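Storage and Sorting > Bins, boxes and baskets

Metal bins for odds and ends: am I missing something?

marek_kadlec
March 1, 2019
Every time somebody on here asks what to do with small mixed stuff they get told to buy a metal bin. The Moklow ones come up most, sometimes the Sirnar. I've read the threads and I'm still not convinced. As far as I can see it is a box. It costs £75 and it doesn't have a lid.

The claims seem to be that it lasts forever, that you can see everything at once, and that it wipes clean. Plastic crates do all of that for a fraction of the money. Can someone who has lived with one for longer than a fortnight tell me what I'd be paying for?

sorting_office
It's the weight. You can reach in with one hand and rummage and the thing stays put. My plastic crate used to travel along the shelf every time I went looking for something.

marek_kadlec
So a brick in the crate would fix it.

sorting_office
If you like bricks in your crates, yes.

Iman Ashour
I've got a Sirnar and I like it, but I'd agree the "lasts forever" business needs a pinch of salt. It'll hold together, fine. Looking decent is another matter. Mine was marked inside by the end of August and I'd only had it since the start of the month. The paler surfaces are the worst, everything shows on them.

greyshelf
Scratches are cosmetic. It's a bin.

Iman Ashour
They are cosmetic, and the listing says "scratch resistant". I'm only comparing the one with the other.

U_Odukoya
I'll stick my oar in as I've been using bins like this for 11 years, for all the bits that don't have a proper home. Soft things, hard things, things that roll, things with handles or hooks on. I have no loyalty to any maker and I've paid for every one myself.

Wiping clean: partly true. Dust and crumbs come off. Scuffs don't. I've tried washing-up liquid, bicarb, and a cream cleaner that took the marks off and left a dull patch which I dislike more than I disliked the marks. Once the inner wall has gone ragged and black it stays that way, and anyone who tells you different has a new bin. 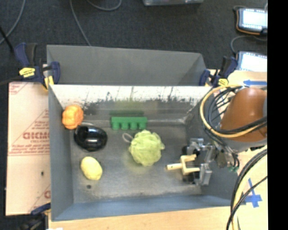 Seeing everything at once: also partly true, and it depends entirely on how much you put in. Half a dozen things with space between them and you can find what you want in a second. Fill it to the rim and you've got the same muddle you'd have in a carrier bag. People buy the bigger size thinking it will keep them tidy. It gives them more room to be untidy in.

The other thing is shine. A bare metal floor throws the light about, and dark glossy objects are surprisingly hard to pick out against it if your lamp is directly overhead. Moving the lamp to one side did more for me than changing bins ever did, and it was free.

Would I buy one again at £75? No. I'd buy one second-hand, already scuffed, and stop worrying about it.

marek_kadlec
Thank you, that is the first useful answer I've had. I notice it doesn't exactly argue for buying one.

Sherif_E
Something I'd add to Uchenna's post: bath poufs. Don't keep them in with anything that has prongs or teeth. The mesh catches, you pull, and up comes whatever it's hooked on to. I lost a perfectly good green one that way, pulled a great long ladder in it.

greyshelf
Why would you keep a bath pouf in a metal bin in the first place?

Sherif_E
Where do you keep spare ones?

greyshelf
I don't have spare ones. I have one. It hangs on the tap by its loop, as intended.

sorting_office
Uchenna appears to have one in hers, next to a fork sort of thing, so Sherif isn't alone.

U_Odukoya
It's the bulkiest item in there and it weighs nothing. It can stay.

Iman Hajji
I don't agree with the advice about second-hand. A worn bin might have rough edges, and you can't tell from a listing. I bought a used Cotow and the front lip had a burr on it that went straight through a jumper sleeve. If you do go used, go and run your finger along it (carefully) before any money changes hands.

U_Odukoya
Fair point about edges. I'd still say a rough edge can be filed down in five minutes. I'd check the corners for rust first, that's the one I'd walk away from.

Iman Hajji
Not everyone owns a file, or wants to spend their evening filing a box they've just paid for.

ren_fan_no1
Surprised there's no mention of the Ren. It comes with 2 dividers and a felt mat, so no noise and no scratching. £135 but you do get what you pay for.

marek_kadlec
£135. For a box and a bit of felt.

Iman Ashour
My sister has the Ren. The mat goes bobbly and holds on to every hair in the house, and she took the dividers out in the first week. Anything larger than a lemon wouldn't sit flat between them. So now it's an ordinary metal bin that cost nearly twice as much as the other ordinary metal bins.

ren_fan_no1
She might have put them in the wrong slots.

Iman Ashour
I'll pass that on. I don't expect it to go down well.

greyshelf
The noise is real though, in fairness to the felt. Drop anything hard into bare metal after bedtime and the whole house knows about it. I put an old tea towel in the bottom of mine. It bunches up a bit and you have to shake it out now and then, but it cost me nothing.

sorting_office
With a tea towel in it you've lost the wipe-clean part.

greyshelf
I wash the tea towel.

Sherif_E
Does the high back on some of them do anything? I've seen ones where the panel behind stands up a good way above the rest. I assumed it was to stop things dropping down behind the shelf but I've never owned one.

U_Odukoya
It does stop that. It also gets in the way if your shelf above is low, so measure before you order. I've no strong feelings about it beyond that and I certainly wouldn't pay extra for it.

marek_kadlec
Right. What I've got so far is that it's heavy, it scratches, it's loud, round things roll about in it, and the fancy one goes bobbly. I'm going to carry on with the plastic crate and try moving the lamp.

sorting_office
And the brick?

marek_kadlec
Half a brick. I'll report back.

Iman Hajji
If anyone near me wants a Cotow with the lip filed down, it's going for a tenner. Message me. Collection only, it really is heavy.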